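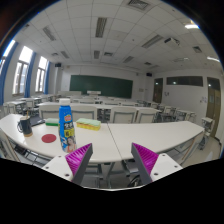

A curved white table in a classroom, with a mug at one side.

How to Write a Movie Review for the School Paper

Every fall a fresh group of students signs up to review movies, usually because they have heard there are free tickets. There are no free tickets. There is a word limit and an editor, and the steps below should get you past both.

1. Watch the whole movie

You would think this could go unsaid. Two years ago we ran a review of a space drama called Solberg that praised its hopeful ending. The ending of Solberg is that the ship blows up. Our reviewer had left early to catch a bus, and we got letters.

Sit near the aisle if you want to take notes. Write in the dark with a pencil, in big letters, and accept that a third of it will be unreadable. Mine from last November say "good hat" and "why goat."

2. Write down what you felt before you read anyone else

Do it on the way home. If you look at other reviews first, you will find that you suddenly have strong views on the color palette. Mercy Nyamweya, who edited this page before me, made her writers hand in one honest sentence the next morning. The best one she got was "I liked it until they started singing."

3. Keep the plot short

Four sentences, tops. Say who the movie is about, what they want and what is in the way, then stop. Readers who want the full story can buy a ticket, and readers who have seen it were there.

Leave out anything from the last half hour. If you can't make your point without giving away the twist, find a different point.

4. Pick one scene and look at it hard

"The acting was amazing" tells me you were in the building. Tell me what the actor did. When Anwara Sarkar reviewed Plestham, a very slow movie about a ferry, she spent a whole paragraph on how the captain butters his toast while his wife is talking. I went to see it for the toast. It holds up.

The same goes for complaints. "It was boring" is a feeling, and I respect it, but say where you started checking the time and what was on the screen when you did.

5. Go easy on the facts

Check every name against the credits. Spell the director right even if you hated the result, especially then. Running time goes in the box at the top, so don't use it as your opening line unless the length is the problem.

6. Cut it

Our short reviews run 200 words. Your draft will be over that, and most of the extra will be in the first paragraph, where you were clearing your throat. Delete it and see if anyone misses it. Also check for "masterpiece," "rollercoaster" and "must-see." You get one of these per school year.

7. Give it a score, if you have to

We use a scale of one to six. Stelios Triantafyllou once gave a movie a 13 and would not discuss it. Please stay on the scale.

Send your draft as plain text, with your name on it, to the arts page folder. Photos of handwritten pages will be returned with a photo of my handwriting.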